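Doltden background-swap demos, data card

Version note, 2023-12-14

G'day, and thanks for grabbing the set. I put Doltden together to answer a question that had been bugging me for ages: how much does a grasping policy lean on whatever happens to be behind the table? It's all simulated, it's all one two-fingered gripper, and I've tried to keep it small enough to pull down over a home connection.

What's in it: 1000 episodes, split over 20 wall textures. I held out 2 of the textures for testing, so please don't train on them (the split file is called Arnon, long story). Another 171 episodes got binned in August after I found a bug in the way I was saving actions, and they're not coming back!

The textures go from plain flat colours through to scuffed-up, streaky greys. The scuffed ones are my favourite because a policy has heaps of little dark marks to latch on to, and none of them has anything to do with the task. Views are from the gripper's side of things, so you get the two yellow fingers coming in low and a lot of wall.

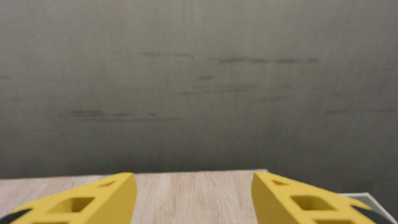 Avcı wrote back after trying the first release that swapping the texture once per episode is too gentle, and that the gap between seen and unseen walls only got interesting once the swap happened partway through a reach. Fair call. I've added a flag for it, off by default so old results still line up.

Baseline is Tarnoleck, my own behaviour cloning code, nothing fancy. It does worse on the held-out walls than on the training ones, and random cropping alone didn't fix it. I haven't tried it on real hardware, so don't quote me on transfer.

Known niggles: the lighting is the same throughout, and episode lengths are all over the shop. If you find a broken file, open an issue and paste the episode number in the title.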